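Workroom Furniture and Surfaces: Periodic Inspection Checklist
Site: Sedard building, ground floor, Room 17
Inspected by: Anwara Sheikh
Reviewed by: Usman Kazmi
Date: August 25, 2023
Work order: 2611
Previous inspection: February

Marking: S = satisfactory, R = needs repair, M = monitor until next inspection, N/A = not applicable. Every item marked R or M needs a comment.

Section A. Access and floor

A1. Door opens fully and latches without force. S
A2. Walkway from door to tables clear to full width. S
A3. Floor level, no lifted tile edges. M
Comment: One tile near the door rocks when stepped on at the corner. Adhesive failure only, no height difference. Re-bond at next floor service.
A4. Threshold strip secure, screw heads flush. S
A5. Mats lie flat. N/A
Comment: Mats were removed after the February inspection and have not been replaced. Strike this item from the next issue of the form.

Section B. Table frames and legs

B1. All leg bolts present and tight. R
Comment: Rear left bolt on the Prernoletti table was finger loose. Tightened on the spot. Thread is worn and the bolt should be replaced with the same length, 30 mm.
B2. Leveling feet in contact with floor. S
B3. No rocking under hand load at each corner. S
Comment: Tested after the B1 bolt was tightened. Slight movement before.
B4. Frame welds free of cracks. S
B5. Foot caps fitted. M
Comment: One cap split on the Michailidis side table. Still holds. Spare caps are in the parts drawer.

Section C. Tabletops

C1. Surface free of chips, blisters and burns. S
C2. Edges smooth to the touch along full length. R
Comment: Rough spot on the front edge of the Michailidis side table, the length of a fingertip. Catches a cotton cloth. Sand lightly and seal.
C3. No swelling at joints or corners. S
C4. Surface cleaned with the approved cleaner before inspection. S
C5. Surface clear of stored items. S

Comments on C1 to C5: Inspect by eye first, then by hand, then with a flashlight held low to the surface. Overhead lighting alone does not show shallow dents. Clean and let the surface dry before starting, as streaks left by the cloth can pass for scratches.
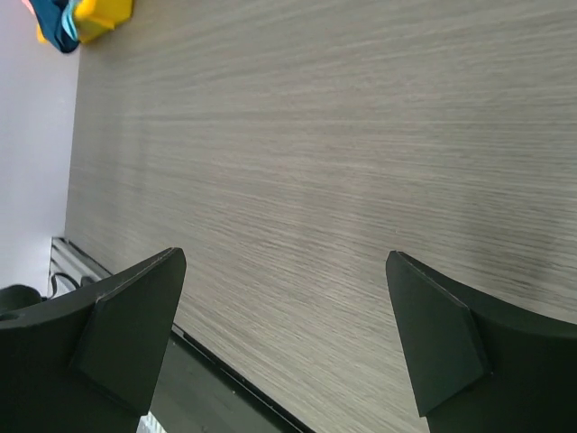
Scratches on a patterned laminate are easy to miss and just as easy to report in error. The February sheet listed two "long scratches" that Usman Kazmi later struck out as part of the print. On a top like this one, where charcoal streaks run through the pale gray more or less from left to right, a fine mark lying along the grain will blend in with it. Pass the flashlight across the streaks and then along them, and run a fingernail over any dark line that is in doubt. A printed line cannot be felt. Record a mark as a scratch only if the nail catches. Look again at the area toward the wall, where the top reads brighter and the pattern washes out, and shade it with a hand or a sheet of card if needed.

C6. Joint between tabletop and wall sealed or evenly spaced. M
Comment: Sealant has pulled away over a short length at one end of the Prernoletti table. No dirt behind it yet. Clean out and reseal if the gap grows.
C7. Load label present and readable. R
Comment: Label missing from the Michailidis side table. Replacement requested.

Section D. Electrical and lighting

D1. Outlets near tables undamaged, covers tight. S
D2. Cords routed clear of table legs and walkway. S
D3. Extension cords not in permanent use. R
Comment: One Skiro extension cord was in use as fixed wiring behind the side table. Unplugged and tagged. Request a proper outlet or move the equipment.
D4. All ceiling fixtures lit, no flicker. S
D5. Light level adequate at table height. S
Comment: Read at 13 points and within the site limit at all of them. Readings attached to the work order.

Section E. Storage and supplies

E1. Wall shelf brackets tight. S
E2. Heavy items stored below shoulder height. S
E3. Cleaner bottles labeled and capped. M
Comment: Label on one spray bottle is fading. Contents confirmed. Relabel at next refill.
E4. First aid kit in place and in date. S

Open items

B1: replace bolt. Assigned to A. Sheikh.
C2: sand and seal edge. Assigned to A. Sheikh. Keep side table out of use until done.
C7: fit load label on receipt.
D3: outlet request. Assigned to U. Kazmi.

Items marked M carry forward to the next form with the comment copied in full. Signed copy kept in the room binder, behind the floor plan.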